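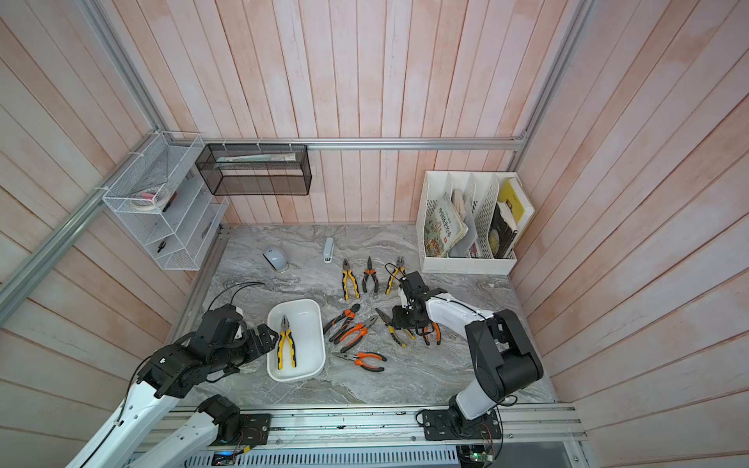
Pliers of several types, one pair in a white plastic tray

Pliers are a hand tool used to grip, bend, turn or cut. A pair consists of two levers crossing at a pivot, with short jaws on one side and longer handles on the other, so that a squeeze of the hand is multiplied at the jaws.

Types
Combination pliers have flat, serrated tips for gripping, a curved section for round stock and a cutting edge near the pivot. Needle-nose pliers, also called long-nose pliers, taper to a narrow point and are used for bending wire and reaching into tight spaces. Diagonal cutters do not grip at all - their edges meet to sever wire - but are usually sold and stored with pliers.

Handles
Most modern handles have a plastic sleeve, often in two colors. Ordinary sleeves are for comfort and do not protect against electric shock. Insulated pliers for live work are tested and marked separately.

Storage and care
Pliers are kept in trays, rolls or drawers, commonly sorted by jaw type. A drop of light oil at the pivot keeps the joint moving freely, and the jaws should be wiped clean after use.

See also: Locking pliers, Tongs, Wire stripper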